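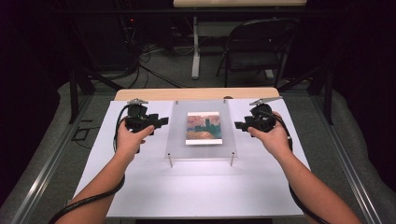
## 4. Oiling your Pledwood worktop

Now for the best bit! The first coat of oil is when the grain wakes up and you see what your worktop is going to look like for years to come. Set aside an afternoon, open a window and put the radio on.

**You will need:** Fladetti hard oil (one 300 ml tin covers a standard worktop), a fine abrasive pad, lint-free cloths and a pair of snug gloves.

1. Wipe the surface with a barely damp cloth and let it dry fully.
2. Rub lightly with the pad, always along the grain. Two or three passes will do.
3. Vacuum up the dust, then go over the corners by hand. Dust loves corners.
4. Stir the tin well. Don't shake it, as the bubbles end up in the finish.
5. Pour 50 ml on to a folded cloth and spread it as thinly as you can. Thinner than that, even!
6. Leave it for 15 minutes, then wipe off everything that hasn't soaked in.

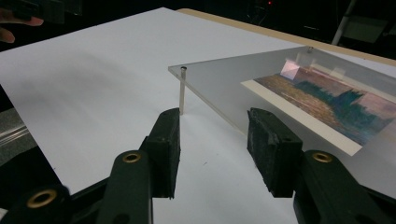 7. Do the underside and the end grain in the same way. End grain drinks oil, so go back to it while you have the cloth in your hand.
8. Leave overnight and repeat from step 5. We recommend 4 coats round the sink and hob - three is plenty elsewhere.

> **Caution:** Oily cloths can catch fire by themselves. Lay them flat outdoors to dry, or soak them in water before you throw them away.

**Note:** If the surface feels tacky the next morning, the coat was too thick. Put on a little fresh oil, wait a few minutes and buff hard with a clean cloth. Wayne Penner in our Tuston workshop swears by an old cotton pillowcase, and his worktops are gorgeous.

Keep water off the worktop for a week. After that, carry on to section 5 for fitting the upstand.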